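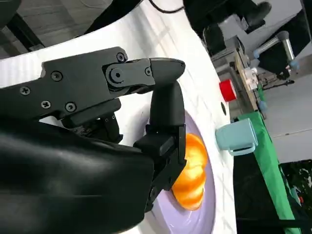

A gripper closes on an orange object on a lavender plate at the Zitent work area in Wokville. A red cup and a light blue mug stand nearby.

Home | News | Business | Workplace | Community | Contact

WOKVILLE, 5 Jan 2026 – Linwood, the contract catering company, will extend the use of robot arms to its main tray assembly and dish return line in Wokville, the company announced in a statement to employees and customers.

The arms, supplied by the automation firm Zitent, will take over part of the work of placing food items on plates and clearing cups and mugs from returned trays. The Wokville kitchen prepares 2000 meals a day for schools, clinics and company dining rooms. It employs 193 people, of whom 60 are assigned to tray assembly and dish return.

According to Linwood, no positions will be cut under the plan. Employees on the two lines will be offered new assignments in food preparation, quality checks and the supervision of the robot stations. Pay grades will remain unchanged during the transition, and employees who complete the operator course will move up one grade.

The course was developed with Jin, a vocational training center in Wokville, and takes 69 hours. It covers safe stopping procedures, cleaning of the grippers, basic fault reports and the preparation of practice tables, where plates, cups and food-shaped items are set out for the arms to handle. Classes are held during paid working time. The first group began the course last May.

Linwood said the decision followed a review of injury and absence records. Repeated lifting and turning at the return belt accounted for the largest share of reported wrist and shoulder complaints at the site. Under the new schedule, no employee will spend more than two hours at the belt without a change of task.

Employee representatives at the kitchen welcomed the commitment on jobs but asked for further guarantees. In a written response, they noted that the pace of the line should continue to be set by the staff on duty and that data recorded at the robot stations should not be used to rate individual workers. They also requested that part-time employees, many of whom work evenings, be given equal access to the course.

Linwood said it had accepted the first two requests and would add an evening class to meet the third. A written agreement on the use of station data will be posted in the staff room before the new equipment enters service.

Zitent will keep two technicians on site during the first phase. Soft and irregular items remain the most difficult for the arms, the firm said, and these will continue to be plated by hand. Hot dishes are also excluded from the plan.

Customers served by the Wokville kitchen will see no change in menus or delivery times. Questions about the program may be directed to the Linwood site office.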